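**FOR RELEASE IN OCTOBER**

# Biline to Publish "Room to Ask," a Practical Book on Accepting Help, by Zuleica Bastos

*New title looks at why capable people struggle to ask for support, and how they can learn to do so*

Biline announced today that it will publish *Room to Ask: Learning to Accept Help Without Apology*, the first book for general readers by counselor and workshop leader Zuleica Bastos. The book will be released in October in paperback and electronic editions. An audio edition, read by the author, will be issued at the same time by Skikik.

Much popular writing on personal growth encourages readers to become more independent, more productive, and better able to manage alone. *Room to Ask* takes up a less familiar skill. Ms. Bastos writes for the person who drives neighbors to appointments and organizes meals for new parents, but who has great difficulty saying that he or she could use the same kindness. Her subject is the moment in which help is needed or offered, and the habits of mind that lead so many people to turn it down.

The book grew out of workshops that Ms. Bastos has led at the Evangelista center for adult learning. Those workshops were first planned as a course on managing stress. Over several terms, Ms. Bastos found that the discussions kept returning to one matter: participants could name the people who would gladly help them, and could not bring themselves to call.

"They had good friends and kind families," said Ms. Bastos. "What they did not have was a sentence to begin with. We started writing those sentences together, on paper, and reading them aloud. A good part of this book comes from that exercise."

## About the Book

*Room to Ask* is organized in 4 parts. The first considers the lessons children learn about needing other people, and how those lessons persist into adult life. The second turns to the household, with chapters on dividing chores, caring for aging parents, and speaking plainly with a spouse or partner about being tired. The third part covers the workplace, including how to tell a supervisor that a task cannot be finished alone and how to respond when a colleague makes a similar request. The final part addresses illness, loss, and other periods in which help is needed for a long time and the person receiving it may have little to offer in return.

Each chapter closes with a written exercise that can be completed in a single sitting. Readers are asked, for instance, to recall an offer they declined and to draft the reply they might give today. Another exercise asks them to describe a favor in one sentence, with no apology before it and no explanation after it. Ms. Bastos advises readers to begin with small requests, such as the loan of a tool or a ride across town, before moving on to those that carry more weight.

The book also gives attention to requests that are refused. Ms. Bastos devotes 2 chapters to the subject, one from the position of the person who asks and one from that of the person who must say no. She argues that a clear refusal is easier to live with than a reluctant yes, and that people who know they may decline are often more willing to be asked again.

An appendix of 100 sample requests is arranged by situation, among them moving house, returning to school, recovering from surgery, and looking for work. The samples are written in everyday language and may be copied or adapted freely by readers for their own letters, messages, and conversations.

"We were looking for a book that readers could put to use the same evening," the Biline editorial office said in a statement. "Ms. Bastos does not scold, and she does not promise that every conversation will go well. Her manuscript was patient, direct, and based on years of work with adult learners. We are pleased to bring it to a wider audience."

## Reading Groups and Events

Biline will make a guide for reading groups available at no charge. The guide contains questions for 5 meetings and suggestions for groups whose members do not yet know one another well. Groups are welcome to read the parts in any order, although the author recommends that the first part be discussed before the last. Printed copies of the guide may be requested by libraries, adult education programs, and faith communities.

Ms. Bastos will give a public reading at the Evangelista center in October. The program will begin at 5 p.m. and will include a short talk, a reading from the second part of the book, and time for questions from the audience. Seating is open, and no purchase is required. Guests who need assistance with access are asked to inform the center in advance.

The author will also be available for interviews, radio appearances, and visits to reading groups. Requests for visits should give the name of the group, the preferred location, and the part of the book the group expects to be discussing. Visits by video call can be arranged where travel is not practical.

## Availability

The paperback edition will be distributed to bookstores and libraries by Skisex. Review copies are available to the press in paperback or electronic form, and excerpts may be reprinted with written permission from Biline. Advance listening copies of the audio edition should be requested from Skikik directly. 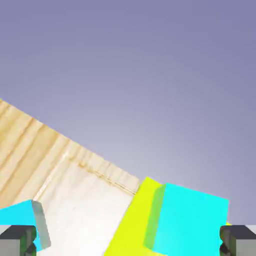 *Reading time: 4 minutes*

**About the author.** Zuleica Bastos is a counselor and teacher of adults. She leads workshops on stress, family communication, and mutual support at the Evangelista center for adult learning.

**About Biline.** Biline publishes nonfiction on well-being, family life, and work for general readers.

**Press inquiries:** Biline, Publicity Department. Please include "Room to Ask" in the subject line.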